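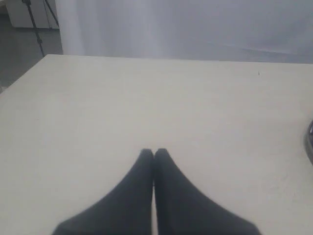

About us

Talto is a small play food and kitchen toy shop in Stenditz. Started by Souad Chraibi with 14 items and one big pale table. We still have a big table. Everything gets laid out before it goes on the site, so we know what it looks like on a plain top in plain light.

What we sell: toy fruit, toy vegetables, plates, bowls, small pans. 180 items right now, more coming, the new stock from Winex was meant to be up in February but we are runing behind. Sorry. Soon.

Nurseries and schools, we do class sets of 28. Email first please, those get packed by hand and need 2 weeks. Ruiz-Ortega handles the deliveries outside town.

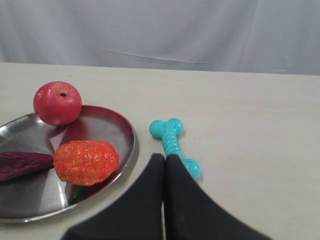
Red apple and orange vegetable, steel plate.

Plates are sold seperately from the food. People ask a lot. Returns fine if unused, send it back in the box it came in.

Shop hours: mornings only, or by appointment. Closed 7th April for stock taking. Orders placed that day go out the day after.

Questions? Use the contact form, Souad reads all of them.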